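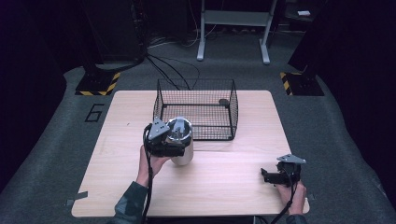

Baskets, canisters and tabletops: your questions answered

By Yaroslav Kravets
Last updated: December
14 comments | 5 shares

Ever since we put up our page on tidying a shared table, the questions have kept coming, and I do love getting them, even the ones that arrive at two in the morning with no greeting. I've gathered the ones that come up most often. If yours is missing, leave it in the comments and I'll get to it when I next sit down with a pot of tea.

BASKETS AND WHAT GOES IN THEM

Why do you always go on about wire mesh baskets?

Because you can see what's in them! I had a lovely deep lidded box from Zistby for years and I could never have told you what was at the bottom of it. With an open mesh basket you know at a glance whether the thing you want is there, and the crumbs and dust don't settle in quite the same way. The one I'd suggest is black and rectangular with an open top, but any colour will do the job.

Will a fine mesh scratch my metal canisters?

It can, if you drop them in from a height or drag them along the side. Lower the canister in upright and let go once it's standing. Brushed metal is fairly forgiving and small marks tend to get lost in the finish, but a shiny domed lid will show every knock, so keep the lids from rubbing against the wires if you can. My friend Yasuo Kaneko folds a tea towel into the bottom of his and has had no trouble at all.

Should the big things or the small things go in first?

Big things first, as a rule, and then the little bits in the gaps. I know it's tempting to start with the small ones – they're easy and it feels like progress – but they roll into the back corner and then you have to fish them out again from behind a tin.

Where should the basket live?

Towards the back of the table, a little to one side, so you have the whole front free for whatever you're doing. If you are left-handed you may like it on the left, though I'm right-handed and I put mine there too, out of pure habit.
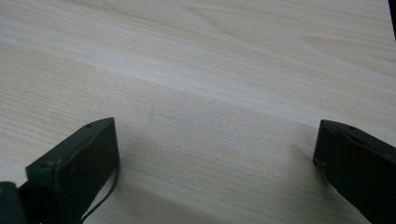 CARING FOR THE TABLETOP

How do I deal with tiny specks on a pale wood-grain top?

Pale tops are wonderful in a dim room, but they do show up every little reddish or dark dot. Start with a soft cloth and warm water with a drop of washing-up liquid, and wipe along the grain. Leave it a minute and have another look in good daylight. Please don't go at it with a scouring pad, which I did once to my mother's table and still hear about.

I can't tell if it's a speck or part of the grain. Does it matter?

Not a great deal! Run a fingertip over it. If you feel a bump, it's probably sitting on top and should come away. If it's perfectly smooth and hasn't shifted after a second wipe, I'd leave it alone and enjoy the pattern.

Is real wood cleaned differently from a printed or veneered top?

A bit, yes. Any of them will be happy with a damp cloth, but go easy on water near the edges of a veneer, and check the maker's leaflet before you use polish or oil. The Griltberg leaflet that came with my own table was tucked into the packing and I very nearly threw it out with the cardboard.

Comments are open until the end of the month.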